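Domestic Inventories as Sources
Week 4 handout, revised Feb 13, 2021

An inventory is a list somebody was paid to write. Keep the pay in mind. The Drurcombe probate file runs to 346 pages, and its clerk plainly tired of spoons by page 47.

1. What gets listed
Saleable goods, mostly. Boards, tables and anything in dark timber come first, whatever the neighbours thought of them.

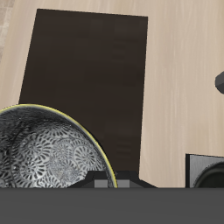 2. Where things are listed
Clerks walked through a house and wrote as they went – usually. In the Braltis series the kitchen comes last, after the stables, and pots share a line with harness. Read the order of entries as a route before you read it as a ranking. Metalware is often lumped by weight, so one good bowl can vanish into "sundry".
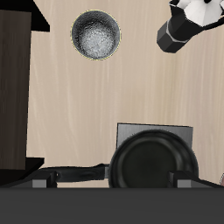

A student in last year's tutorial objected that a route proves very little, as a clerk could copy up his notes in any order he liked. Fair enough. Bring a better theory and two colour photocopies.

3. Words that wander
"Pan", "skillet" and "spider" trade places from one parish to the next. The Nulbridge glossary has 2198 headwords and still manages to define "skillet" as "see pan".

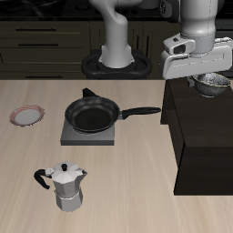

Fig. 3. Pan, plate and coffee pot on a table.

4. Your exercise
Choose one entry from the Ibarra transcripts and write over 100 words on what it leaves out. Material, size and condition are the usual gaps. A clerk faced with the small round bowl on the counter in the last figure might put "1 bowl" and go to lunch, and you would never learn that it was silver in colour. Due in July, before the break. Late work goes in the grey tray outside my office.
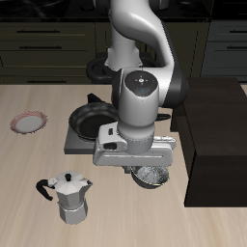 Transcripts are in the reading room and don't leave it. Copy your entry exactly, odd spelling included, and give the folio number. For practice, try the bowl in Fig. 4 first: one line as the clerk would write it, one as you would. Pencils only, please – the archivist has views on pens.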